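Slow walking, and why I've gone mad for it

16/12/2019

I have a new hobby and I can't stop going on about it, so you lot are getting it too. I've been walking the old railway line between Utton and Grondby, a few miles at a time, and it's the best thing I've done all year!

It started in October, when Kai Lindemann lent me a tatty map with the line drawn on it in red pencil. The trains stopped long ago but most of the bed is still there, running along behind gardens and out through the fields, and once you know what you're looking for you see bits of it everywhere (bridge ends, odd humps in hedges, a platform with a birch tree growing through it).
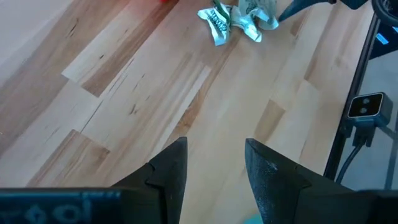
5 min read

My first stretch was Utton to the Vogler cutting, and I did it in the wrong boots. Even so I came home beaming. The cutting is deep and green and so quiet that I could hear a wren telling me off from what felt like the next parish. There are ferns all the way up both sides, and at the far end the brickwork has the number 31 painted on it, which Kai thinks was the bridge number. I was far too pleased about that.

Then came the long bit over to Grondby. It's flat, which sounds dull, but I loved it. You can see the weather coming for ages before it gets to you, and I had time to put my coat on, eat a cheese roll and feel very smug before the rain arrived.

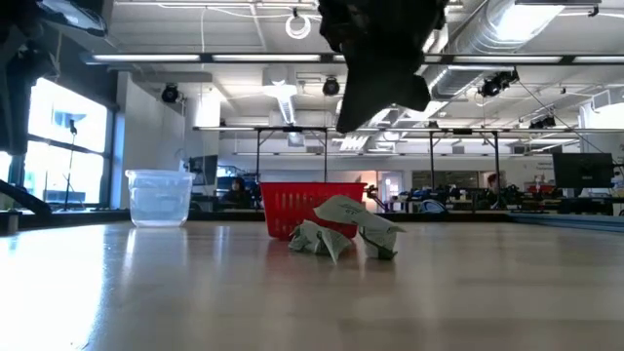 The one part I haven't managed yet is the tunnel, because it's bricked up and you have to go over the top. Joscha Steinbach did it last winter and says the path is steep and slippery but the view is worth every step. He also says there's an air shaft up there like a little round castle, and I've thought of not much else since.

If you fancy trying it, start from the Utton end and catch the 36 bus back. It stops right by the old goods yard, and the driver didn't mind my mud one bit. Take a flask! I'm going over the tunnel as soon as there's a dry morning, and I'll put the route up here when I've done it.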